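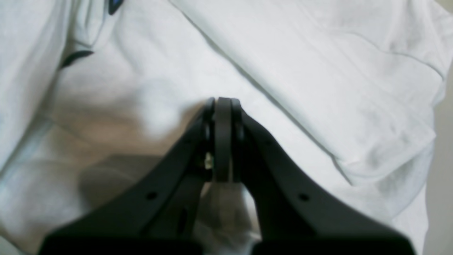 Bed linen: the questions we keep getting

Last updated Tuesday, August 12, 2025

Wisness is a small reader-funded site about household textiles. We don't sell sheets and we don't take commission on them. These are the questions that come in most often, answered as plainly as we can manage. Where we don't know something, we say so.

Is a higher thread count better?

Up to a point, and the point comes sooner than the packaging would like. Thread count is the number of threads running both ways in a square inch of cloth. A decent single-ply cotton at 194 can feel crisp and last for years. A decent one at 300 will usually feel smoother. Once the number climbs far beyond that, you should start asking how it was reached. Some makers twist several thin strands into one yarn and then count every strand. The cloth gets heavier and the number gets bigger, and you pay for both.

If a label gives a very large number and says nothing about ply, fibre or weave, we'd put it back on the shelf.

What should I look at instead?

Fibre first, then weave, then the stitching at the hem. Hold a single layer up to a window. If the light comes through in patches, the weave is uneven and it will wear unevenly too. Rub a corner between your fingers for a few seconds. A very slippery feel in the shop is often a finish, and finishes wash out.

Percale or sateen?

Percale is a plain weave, one over and one under. It feels cool and a bit papery at first, and it creases. Sateen floats the yarn over several others, so it feels softer and has a slight shine, but those longer floats catch on rings, cats and rough heels. People who sleep hot tend to prefer percale. We have seen sateen sold as "cooling" and have yet to see a good reason for it.

Does "Egyptian cotton" mean anything?

It can mean long-fibre cotton grown in Egypt. It can also mean a small share of that cotton mixed with whatever was cheap. The words alone don't tell you which. Look for "100%" in front of them, and for some sort of certification you can look up yourself. A gold pyramid printed on the packet is not certification.

Is bamboo bedding greener?

We're doubtful. Most of it is viscose, made by dissolving plant pulp in chemicals and squirting it back out as thread. The bamboo may well grow quickly and need little looking after, but that tells you nothing about what went on at the factory. It does feel nice. Buy it for that if you like it, and treat the leaf on the label as decoration.

You were rude about the Clevasari sheets. Have you changed your mind?

Partly. Our first review in May complained that the fitted sheet shrank, and several readers wrote to say theirs hadn't. We bought a second set and washed it 4 times at 40 degrees. It shrank less than the first, though it was still a tight fit on a deep mattress. We have changed the wording of the review and left the score alone. The claim that the fabric "regulates your sleep" is still on their packaging and we still don't know what it means.

Why do my sheets bobble?

Short fibres work loose and tangle into little balls. Polyester blends are the worst for it, as the polyester is strong enough to hold on to the bobbles once they've formed. Pure cotton sheds most of them in the end. Washing sheets with towels or anything with a zip makes matters worse. A fabric shaver will tidy them up, but you are shaving off cloth each time – go easy.

How often should I wash them?

Once a week is the usual advice, and a good deal of it comes from people who sell detergent. If you shower at night and don't share the bed with a dog, every other week is unlikely to do you harm. If you have a dust allergy, stick to weekly and wash at 60 degrees if the care label allows it.

Should I use fabric softener?

We don't. It coats the fibres, which feels soft for a while and makes cotton less able to soak up sweat. If new sheets are stiff, wash them 3 times without it and see where you are.

How do I get yellowing out of white cotton?

Try an oxygen bleach soak overnight in warm water, then a normal wash. Avoid chlorine bleach on body oil stains, as it can make them yellower. Lemon juice and sunshine get recommended a lot. Our own trial, on two pillowcases hung in the yard at Skiritthorpe, showed no difference between the one with lemon and the one without, but two pillowcases don't prove much.

Will you test the Mizuno travel liner?

Several people have asked. We have one on order and will put a note on the reviews page after it has been through the wash a few times. Please don't write in about the colour, we've only seen the same website you have.

Can I send you a sheet to look at?

Yes, if it's clean. Put the receipt in with it, or a note of the shop and price, and tell us whether you want it back. Return postage is yours to pay.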